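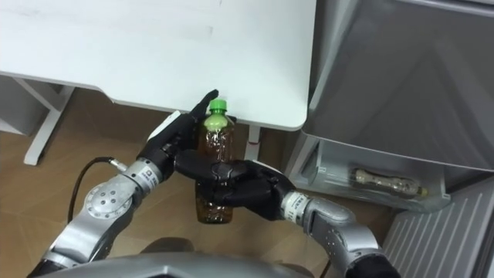 Two-handed grip on a bottle of tea, with the drawer open beside it.

When a bottle-fetching robot drops one

Posted December 28, 2020 by Virgilio Maglaya

In November our robot let go of a full bottle over the floor beside the desk. The log showed fault 723, grip force low on the left hand, and the right hand had opened to match. The cap cracked and tea ran under the desk.

Hit the stop before you reach for anything. Keep your fingers away from the hands until the arms are powered down, even if they look still.

Mop up the spill and dry the floor right to the wall. Lift any trailing cable and wipe it along its whole length. Check the plug end as well.

Wipe the finger pads with a damp cloth, no detergent. Ours had a sticky film on them. Run the grip test with an empty bottle, then a full one, and don't go back to normal speed until it passes 2 in a row.
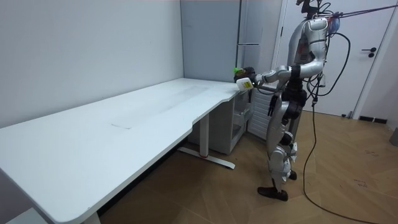

Working at the far corner of the desk, overhead straps on.

Leave the straps on for all of this. Close the drawer by hand before restarting, as the arm can catch an open one on its way up.

If the fault comes back, recalibrate the left wrist.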